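Chapter 7
Temporary Works in Public Space

A temporary work is one that is planned from the start to come down. This chapter looks at outdoor works of light, sound and fabric made for streets, squares and waterfronts, and at the decisions that shape them before any member of the public arrives. Permanent sculpture was the subject of Chapter 6. Many of the same questions return here, but the answers are often different.

Take the case we will follow through the chapter. In July, the artist Gunārs Lill and the composer Jaanus Ķēniņš opened Skulen, a line of 327 paper lanterns hung along the old tram route in the harbor town of Posard. The tram had stopped running years earlier and the rails had been paved over. The lanterns marked where the stops had been and the path between them. They stayed up for 11 nights.

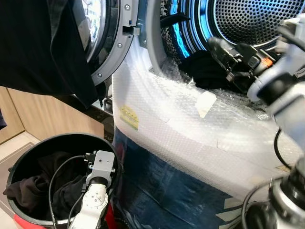 Lill had first proposed a painted line on the pavement. The town turned it down, partly on grounds of cost and partly because the route crossed two private yards. Lanterns could hang over the yards without touching the ground, and the owners agreed to that. The change of material also changed the meaning of the work. A painted line would have been read as a map. A row of lights at head height was something people walked under, and many of them walked the whole route from end to end.

Ķēniņš added sound at four of the former stops. Each speaker played a short recording of a tram bell, slowed down until it was hard to recognize. It played once an hour, starting at 9 p.m. Some residents asked for it to be louder — others wanted it gone by the second night. The volume was left alone.

Site, duration and memory

Three terms will be used often. The site is the physical place and everything people already know about it. The duration is the time the work can be visited. Memory, in this chapter, means what a work asks its visitors to recall, whether or not they were alive to see it.
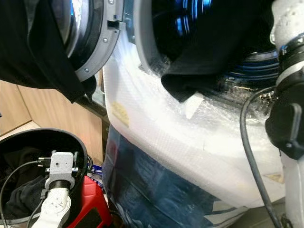
7.1 Choosing a Site

A site is rarely empty of meaning. Posard had a tram because the Honkanen rope works, which employed 1731 people at its height, stood at the far end of the line. Visitors who knew this saw the lanterns as a walk to work. Visitors who did not know it saw a pleasant street at night. Lill put up no signs, and we will return to that choice in Section 7.4 — it was the part of the project most argued over in the local press.

Back to top | Contact the publisher | © Flosix Press. All rights reserved.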